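4. Dispute Clauses in Bilateral Trade Arrangements Between Small Neighboring States

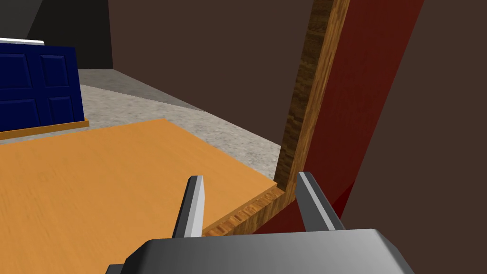 Ingegerd Løken

4.1 Scope of the section

Section 3 set out how the 88 agreements in the sample were selected and coded. The present section deals with one group of provisions only: those that state what the parties must do when they disagree over the meaning or the carrying out of the agreement. Provisions on amendment, entry into force and termination are treated in Section 5, except where the text of an agreement ties termination directly to an unsettled dispute.

The term "dispute clause" is used in a wide sense. It covers any article, annex or side letter that names a procedure, a time limit or a body for settling a disagreement. A bare statement that the parties will "consult as needed" was coded as a dispute clause if it stood in an article of its own. The same words in a preamble were not coded, following the rule proposed by Zeleke for non-binding text.

4.2 Coding

Each agreement was read in full by two coders working apart. Where an agreement existed in two languages of equal standing, both versions were read. Differences between the coders were passed to a third reader, and the third reading was final. The coding sheet had 9 fields for each clause, covering among other things the level at which talks begin, the time allowed at each step, the presence of an outside body, and whether duties under the agreement continue while the dispute is open.

Clauses were then placed in one of three groups. Group A clauses provide for direct talks and nothing further. Group B clauses add a second step at a higher political level, most often between ministers. Group C clauses allow the matter to go to a panel or arbitrator outside the two governments. An agreement with different procedures for different chapters was placed in the group of its most demanding procedure, and a note was entered in the file.

4.3 Direct talks

Group A is the largest of the three. This was expected from earlier work on framework agreements, where the main text is kept short and the details are left to later instruments. Gu argues that such clauses should be read together with the records of the joint meetings held under them, and that the treaty text alone gives a poor guide to how quickly a complaint is answered. The point is accepted here, but meeting records are open to the public for only part of the sample, and no measure of speed is attempted.

Three drafting patterns appear within the group. In the first, talks begin on written request and the other party must reply within a stated period. In the second, a request is mentioned but no period is given. In the third, the clause refers only to the "spirit of friendship" or a similar phrase and names no starting act at all. The third pattern is more common in agreements covering several sectors at once, such as fisheries, timber and border trade, than in those limited to a single sector.

4.4 Referral to ministers

Group B clauses differ mainly in what sets off the second step. Some make it automatic once a period has run out. Others require both parties to agree that talks have failed, which in effect allows either of them to hold the matter at the lower level. Zou treats clauses of the latter kind as equal in effect to those in Group A. We keep them apart for the purpose of the tables, given that the named minister is often also the person who chairs the yearly joint meeting and may take up the matter under that heading.

The Shao protocol on coastal trade is a useful case. Its main article provides for talks between officials, while a side letter exchanged in November of the same year moves any matter affecting fishing licenses to the ministers at once. Coded on the main article alone, it would fall in Group A. Read with the side letter, it falls in Group B, and it is reported there.

4.5 Outside panels

Group C is small. Its clauses are found mostly in agreements with an investment chapter, and the panel procedure is usually limited to that chapter. Fu has suggested that cost explains the low number, as both states must pay for a panel whether or not its findings are in their favor. The agreements themselves give mixed support for this view. Several set out in detail how costs are to be shared, which points to concern over the expense, but they do not cap the total.

The Zamero agreement is the only one in the group that allows a panel to hear a claim about customs delays. Its procedure applies to goods crossing at listed border posts and leaves out informal trade by village residents, which is covered by a separate exchange of notes and has no dispute clause of any kind.

4.6 Duties during a dispute

The last field on the coding sheet recorded whether the parties must keep to the agreement while a dispute is open. Silence was the most frequent result in Groups A and B. In Group C the duty is normally stated, subject to an exception for safety or plant and animal health. Where a text was silent, no duty was inferred from general treaty law, and the field was left blank. Blank entries are carried forward as a separate value in the comparison with termination provisions in Section 5.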